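Treltemano Kids - Big Questions, Small Answers

Why Do Cups Fit Inside Each Other?

By Jozefína Dvořáček
Last updated: Jan 21, 2020

14 comments | 52 shares

We use cookies to remember which stories you have already read. OK / Tell me more

Have you ever helped put the dishes away and noticed that some things are very polite about sharing space, and some things are not polite at all? Mixing bowls slide one inside the other, biggest to smallest, and take up hardly more room than the biggest bowl on its own. But try that with two teapots! You can push and turn and grumble as long as you like, and you will still have two teapots sitting side by side, hogging the whole shelf.

When things fit inside each other like the bowls do, we say that they nest. It's a nice word, and it makes me think of baby birds all tucked in together. Grown-ups who design cups and chairs and shopping carts spend a surprising amount of time thinking about nesting, and today we are going to think about it too.

Let's start with a paper cup. Find one if you can, and look at it from the side. Is it the same width all the way down? Nearly every paper cup is a bit wider at the top and a bit narrower at the bottom. That slanting shape is called a taper. Because of the taper, the narrow bottom of one cup can drop down through the wide top of another, and keep going until the sides meet.

Now imagine a cup with perfectly straight sides, like a soup can. The bottom is exactly as wide as the top, so a second one can't get in. It can only stand on top. If you stacked 16 soup cans you would have a wobbly tower taller than you are (please don't try this, or at least don't tell your family that I suggested it). Stack 16 paper cups, though, one inside the next, and the pile is easy to carry across the kitchen. Each new cup only adds the little bit that sticks out at the top.

That little bit matters a great deal. If cups slid together all the way and squeezed tight, you would never get them apart again. I once spent most of a birthday party tugging at two plastic tumblers that had got stuck, and the lemonade was gone by the time I was done. So good cups have a rolled rim, or a small step on the inside, that stops the next cup before it jams. It leaves a thin gap where air can slip in. When you pull two cups apart, air has to rush in to fill the space between them, and if it can't get in, the cups hold on to each other like a suction hook on a bathroom tile.

Lids play the same trick, only flatter. A lid has hardly any height to begin with, so when lids nest, you can fit a great many of them into a very short pile. The ridges around the edge help to line them up, one over the other.

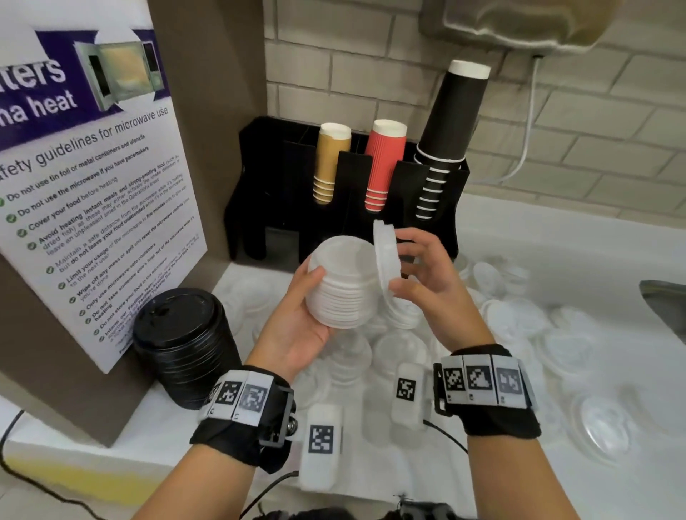 Cup lids nested together, with one held by its edge.

Why does anybody care so much about saving space? Think about a truck. A truck full of cups that don't nest is mostly a truck full of air, and somebody has to pay to drive all that air up and down the highway. Let's do a pretend sum. Say one box holds 900 nested cups. If the same box could only hold 400 cups that didn't nest, you would need more than 2 boxes to carry what used to fit in one. More boxes means more trips, and more trips means more fuel. (With real cups the difference can be a good deal bigger than that, but these numbers are easier to do in your head.)

Once you start looking, you'll find nesting all over the place. Shopping carts do it, and they are very clever about it - the back panel of each cart is a flap that swings up when another cart is pushed in from behind. Plastic lawn chairs do it. So do flowerpots, traffic cones, measuring spoons, ice cream cones, and the buckets you take to the beach. Those wooden dolls that hide one inside another do it too, although they have to be opened up first, and each one has to be a different size.

Here is something to try at home. Junpei Ikeda, who is eight and reads this page with his grandmother, wrote to us in October with a lovely idea, and I have only changed it a little.

You will need a ruler and some paper cups that are all the same kind.

Stand one cup on the table and measure how tall it is. Write the number down. Now put a second cup inside it and measure the whole pile. How much taller did it get? Write that down as well. Before you add a third cup, make a guess. Then check. Can you work out how tall a pile of ten would be without building it? Build it anyway, and see how close you came.

Junpei tried his with yogurt pots next, and then with hats. He tells us the hats were hard to measure - the woolly ones kept flopping over - but his grandmother's straw ones stacked very well indeed.

If you try it with something we haven't thought of, ask a grown-up to help you send us your numbers. We do love getting your numbers.

Get a new Big Question every month! Sign up for the Treltemano Kids newsletter (ask a grown-up first).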